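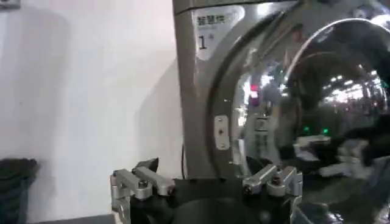 Sunday, evening

My hands smell of clean cotton and I am writing this at the kitchen table with the small lamp on. I promised myself to write at least one page in English each week, and I have missed two Sundays, so this one must be longer. The dictionary is next to me but I will try not to open it too often.

The whole day went to laundry. It is not a very interesting thing to put in a diary, I know. But I had let it grow for so long that it became a kind of project, with bags. The winter bedding was in one bag, the towels in another, and the third was everything else, also the curtain from the small room, which had not been washed since I moved to Grurkville. I am a little ashamed of the curtain. When I took it down there was a grey line along the top, exactly where the rail had been.

I left home after breakfast, when the street was still quiet. The way to the laundry room is short when you carry nothing, and very long when you carry three bags. I made a stop at the bench in front of the Akl bakery, and another at the corner where the wind always comes. A woman with a dog asked me if I was moving house. I said no, only washing. She laughed and held the dog away from the bags, which was kind of her.

The washing itself took most of the morning. I did the dark things first and then the bedding, and I used the Drellach powder, the one in the blue box. I am still not sure about it. It has a strong smell in the box and almost no smell afterwards, so maybe that is good. For the wool blanket I had brought the liquid soap in a jam jar. The lid was not closed well and some of it went into the bag, over the pillow cases. They had to be washed anyway, so I put them in as they were and used less powder. There was more foam than I like to see, and I ran the rinse a second time.

While I waited I read my Altenari book. I have been on page 200 for a week now, because each time I open it I have forgotten who the sister is and must go back. Today I reached the end of the chapter. The sister is the one who sold the boat. I had believed for a long time that it was the aunt.

After that came the drying. I have my own opinions about drying, and I will write them down here, as I have no one at home who wants to hear them. The first thing is that you must shake everything. When a sheet comes out of the wash it is like a rope, and if you put the rope in the dryer you get a dry rope with a wet heart. I took every piece by two corners and shook it hard, and only then it went in. My mother did the same before she hung things on the line, with a noise like a small flag in a storm. I try to make the same noise but mine is weaker.

The second thing is not to fill it too much. I wanted to put the blanket and all the towels together and save money. I had them already in my arms. Then I remembered last time, when I did exactly this and carried half-wet towels home and they hung over the chairs for two days, and the flat smelled like a cellar. So I made two loads. It cost more and I was there until after lunch, but I think it was correct.
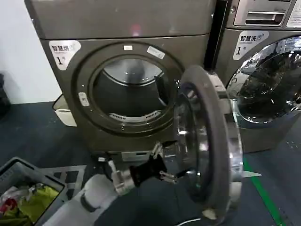 I am always careful about the fluff, because of something that happened to me when I was a student. The house where I rented a room had one old dryer for all of us and no one cleaned it, and in the end it needed a whole evening to dry one pair of jeans. When the cover was opened, the fluff behind it was thick like felt, you could have made a slipper from it. Since then I look at this part first in every machine. On dryer number one it is easy to find, a white grille with narrow slots in a curved row, low down in the opening where the door swings away, so I do not need to go on my knees with a torch. I wiped along the slots with a dry cloth from my bag. I like to do it before and also after, so that the next person starts with a clean one. It is a small politeness, and I hope that others do it for me too.

The characters on the label I can read now, by the way. In my first month here I knew only the number, and I said to myself "one" each time, like a child. Now I read the three characters together, smart drying, and feel a bit proud, even though it is only a label on a machine. I wrote them once on the back of my shopping list to practise. The last one is difficult to make nice. The fire part on the left side comes out too fat every time, and the rest has no room.

The towels were the first load. I took them out when they were done and folded them while they were warm, which is for me the best moment of all laundry. I fold them in three along the long side and then in half, and again in half. My old flatmate rolled hers, and we had a long discussion about it one winter, and neither of us changed. I found a sock inside a pillow case. It was one I had already given up, and I threw the other one away in spring, so now I have again one sock. I will keep it for dusting.

The blanket worried me more. The paper that is sewn on it has become so pale that I can read only half of the words, and I could not be sure about the heat. I chose the lower one. I stopped it in the middle to turn the blanket over, and felt with my hand along the thick edge, where the water stays longest. It was still cold there. Then I gave it more time and walked up and down a little, for my back. At the end it was soft, and the same size as before, I believe. I compared it with my bed when I came home and it covers both sides as it should.

The curtain I did not dry in the machine at all. I took it home damp in a plastic bag and hung it directly on its rail, so that the weight pulls it straight and I do not need to iron it. There are two hooks missing. I must have put them somewhere clever when I took it down, but I cannot think where. I looked in the cup with the pens, in the drawer with the batteries and in the pocket of my apron. The window looks a bit like a mouth with missing teeth now. Tomorrow I will ask in the shop if they sell hooks one by one or only in a big packet.

I came home in the middle of the afternoon with the bags lighter, or perhaps it is only that dry things are easier to carry. The woman with the dog was not there any more. I bought a bun at Akl, the kind with sesame, and ate it on the stairs before I opened my door, so the crumbs are outside.

Then I made the bed with the clean sheets, pulling the corners well under the mattress. The spare bedding I put in the top of the cupboard with a piece of soap between, still in its paper. The winter cover is there too, but I left it in front, in case the nights become cold again. Last year I put it too deep inside and had to climb on the chair at midnight to get it.

It is late for me now. The curtain is dripping a little at one corner and I have put a bowl under it. New words for this week: lint, damp, to wring. I wanted also to write about the letter from the bank but I am tired, so I will do it another day. The bed is ready and I am going to it.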